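The Clultwood Minute

The matter of the kitchen assistants came before the Board of the Clultwood Residential Homes as the fourth item of business, after the lift contract and before the drains. Mrs Elmarie Adams, Head of Procurement, had prepared a paper of eleven pages. It was understood that members had read it.

The Board was asked to approve the purchase of one robotic kitchen unit for the ground-floor pantry, with an option on a second. Two firms had tendered. Panganiban had quoted 3,945 per quarter, inclusive of servicing. Colomura had quoted 3,210, exclusive of servicing, of training and, as became clear on page seven, of grippers.

"Exclusive of grippers," said the Chairman.

"They are listed as an accessory," Mrs Adams replied.

The Chairman asked that this be recorded, and it was recorded.

Mrs Adams then drew the attention of members to Appendix C. The Homes had required each firm to run its unit in a simulated kitchen before any machine was brought on to the premises, and the kitchen had been specified by the Homes. Each unit was to attempt 1,000 tasks of the kind carried out daily in the pantry, and the results were to be submitted with views taken from the unit itself. The appendix contained one such view from the Panganiban submission.
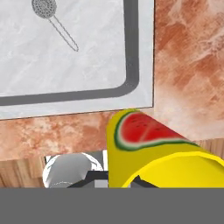
Appendix C, Figure 1. Simulated kitchen trial: gripper and yellow cylinder beside the marble sink.

Mr Balton, who had served on the Board longer than any other member and who had chosen the tiles in the present pantry, studied the page for some time. He wished to know whether the Homes were now proposing to install marble.

Mrs Adams confirmed that they were not. The specification had called for a sink and a worktop, and the firm had supplied the finish.

"It is a red marble," said Mr Balton. "With a white sink. I should not have put the two together."

The Chairman observed that the finish of the worktop was not before the Board. Mr Balton said that he accepted this, but that a firm which would put those two together in a kitchen where everything was free might be expected to do worse in one where it was not. He asked further about the watermelon.

"It is printed on the side of the yellow article," said Mrs Adams. "I take the article to be a cup, or possibly a can. The paper does not depend upon it."

"We have no cups with watermelons on them."

"No, Mr Balton."

"Then how are we to know that it can manage ours?"

There was a silence of the sort that does not appear in minutes. Mrs Adams turned back through her papers. She had spent the whole of the summer on this item. She had written to both firms on matters of voltage, insurance, floor loading and the width of the pantry door, and had received replies on all of them. She had not written to either firm about the cups. The residents' cups were white, thick and rather heavy, with a handle that would admit only two fingers, and they had been bought by her predecessor at a very good price.

"That is a fair question," she said. "I should like to take it away."

The Chairman enquired what it would cost to take it away. Mrs Adams said that a supplementary trial could be had for 124, provided that the Homes sent a cup to be measured. The sum could be met from the sundries line without reference to the finance panel. The tenders would remain open until the end of October.

Mr Balton said that he would be content with that. He would also be content for the worktop to be made plain, if there was no charge.

It was resolved that the purchase be deferred; that a supplementary trial be commissioned from both firms, using a cup of the pattern in use at the Homes; and that Colomura be invited to state in writing the price of its unit with grippers attached.

The Board then passed to the drains.

When the meeting had closed, Mrs Adams went down to the pantry by the back stairs. The tea had been cleared and the room was quiet. She took a cup from the second shelf, wrapped it in three pages of the draft budget and put it in a box addressed to Panganiban. After some thought she took down another for Colomura. The form for the removal of Homes property required a date, a description and a reason. She wrote Thursday, September 5, 2019, and then "Cups, white, two". She considered the last space for longer than the form deserved, wrote "To be picked up", and signed it.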